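Five Minutes to Tidy: What Makes a Shared Lounge Look Neat?

Project report, Interiors and Everyday Spaces, spring term

Why I picked this

My first idea was to redesign the whole lounge in Rundeo House, with new lighting and a reading corner and a mood board as big as a door. Then my tutor asked me what I'd do with no money at all, and I went home and looked at our couch, and that was pretty much the end of the mood board. Our lounge isn't ugly. It just looks like a mess nearly every evening, and I wanted to know which bits of the mess people notice and which bits they don't care about.

So my question became: if you only have five minutes, what should you tidy first?

What I did

I ran the project through May. I made a short survey and left it on the Lorik page our building uses for notices, and I got 95 answers, way more than I'd hoped for (thank you, everybody, especially whoever wrote a whole paragraph about crumbs). The survey showed the lounge in different states and asked people to score how tidy it felt. I changed one thing at a time: the coffee table, the floor, the blankets, the cushions, the window blinds.

After that I did the five-minute tidies myself, 24 of them, with my phone timer going. I tried different orders and wrote down where I'd got to when the timer went off. My budget was zero, apart from a lint roller I already had.

What people said

I was sure the coffee table would win. Mugs, chargers, half a board game, it's the first thing I see when I walk in! But the seating beat it easily. A clear table next to a scrambled couch still scored low, and a fairly busy table next to a neat couch scored fine. One person wrote that they can forgive a mug but they can't forgive having to dig for a place to sit, and I think that sums up most of the comments.

The floor came second. The blinds hardly mattered, which was a bit sad for me as I'd spent ages getting them level.

Blankets split people. Half the comments wanted them folded over the arm and the other half said a thrown blanket looks cozy. I don't have a good answer there and I've left it out of my final order.

The cushion problem

Cushions ended up being the biggest part of the project, and I didn't plan that. Ours don't match. They've come from different people over the years and the patterns are loud, and I'd assumed the advice would be to hide a few of them. The survey didn't back me up. People liked the bright ones against plain gray. What dropped the score was a cushion lying flat in the middle of a seat, or one half sliding off.

I tried a few layouts. Lining them all up along the back looked like a waiting room. Piling them in one corner was quick but took up a whole seat. The one I kept going back to was one cushion upright against the back and another one angled near the arm, with the seat left free. You can do that in the time it takes the kettle to boil.

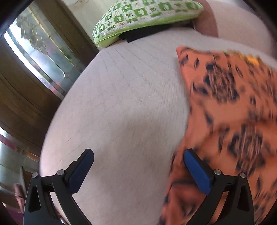

Fig. 1. Leopard-spot cushion on the move, green one already up against the back.

Spotted orange and lime green shouldn't work together, and I've grown really fond of them. If I had money for this project I'd leave both alone and spend it on something for the remotes.

One more cushion thing: the seat fabric creases, and smoothing it with a flat hand before you put anything back makes a bigger difference than I expected. I added that step about halfway through my tidies and kept it in.

My final order

Seats first, so clear them and smooth the fabric. Cushions next, upright. Then the floor, then whatever you can carry off the table in one trip. If there's time left, do the blinds for your own happiness.

What I'd change

The survey only went to people who already use the building, so they know the couch and probably have feelings about it. I'd like to try the same questions on strangers. I also did every tidy on my own, and I'm sure it goes differently with two people who disagree about blankets. And I should have written my notes up the same evening, because my handwriting from the first week is close to useless.

The survey questions and the timer log are in the appendix, along with my layout sketches (sorry about the coffee ring on the second page).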